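Teaching a robot by hand: your questions

Will showing it the job once be enough? I doubt it. 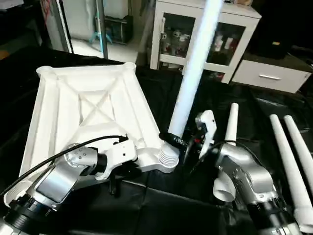
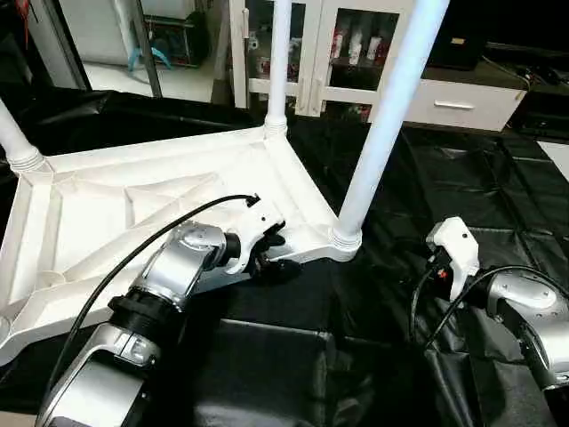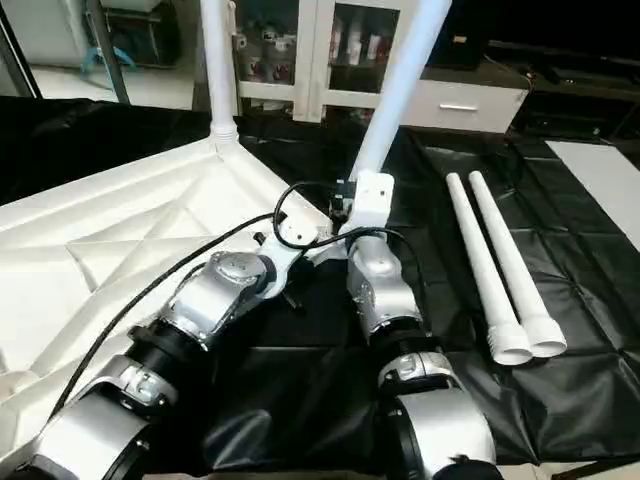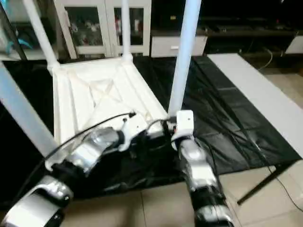
White plastic legs and a ribbed seat, two arms on the job.

Roald Björklund

How many demos does it take?
Greseck told us 400. We were at 556 by December — and still correcting it.

Is remote control easier than guiding the arms by hand?
Easier on your back. You lose the feel of a leg going in crooked.

Would it cope with a different chair?
Ask for proof. I haven't seen any.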